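4.2 Die Tischfläche als Verhandlungsmasse

Wer über Gemeinschaftsküchen, Werkräume und Lesesäle forscht, lernt früh, dass Menschen sich über Lärm beschweren, aber über Tische streiten. In den 176 Protokollen, die uns die Hausgemeinschaft Griltusthorpe überlassen hat, kommt das Wort »Tisch« 938-mal vor, das Wort »Miete« deutlich seltener. Kulkarni deutet diesen Befund als Ausdruck eines verdrängten Eigentumskonflikts. Wir neigen zu der bescheideneren Lesart, dass in Griltusthorpe zu wenige Tische stehen.

Auffällig ist, wie wenig es braucht, um eine Fläche zu besetzen. Eine Jacke genügt, ein aufgeschlagenes Heft ebenfalls; in einem Fall, den Inskip mit spürbarer Freude dokumentiert, hielt eine einzelne Mandarine ihre Stellung bis zum Abend. Solche Platzhalter wirken umso stärker, je persönlicher sie aussehen. Gefaltete Textilien gelten den Befragten als abgelegt, zerknüllte als »gleich wieder gebraucht«, und wer gleich wiederkommt, genießt in der Hausordnung des Alltags einen erstaunlichen Kredit. Abbildung 3 zeigt eine helle Tischplatte, auf deren rechter Seite ein zerknüllter Stoff in Gelb und Schwarz liegt.

Von den 30 Befragten gaben 2 an, fremde Gegenstände ohne Rücksprache beiseitezuschieben. Beide baten um Anonymität. Die übrigen schilderten ein reiches Repertoire an Umwegen: Räuspern, langsames Vorbeigehen, der Satz »Ist hier noch frei?«, gesprochen in einer Lautstärke, die keine Antwort erwartet. Nyamweya nennt dies »höfliche Belagerung«. Der Begriff hat sich in unserer Arbeitsgruppe durchgesetzt, leider auch als Praxis.

Ob größere Tische den Streit mildern, bleibt offen. Die im Januar beschafften Modelle des Herstellers Skallberg boten mehr Platz und wurden binnen kurzem mit entsprechend mehr Dingen belegt. Rastogi spricht hier vorsichtig von einem Sättigungsproblem; die Bewohnerschaft wählte in den Protokollen andere Ausdrücke.

Abbildung 3: Quadratische Tischplatte aus hellem Holz mit zerknülltem Textil.
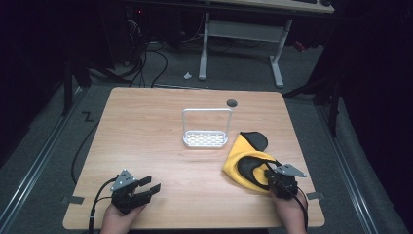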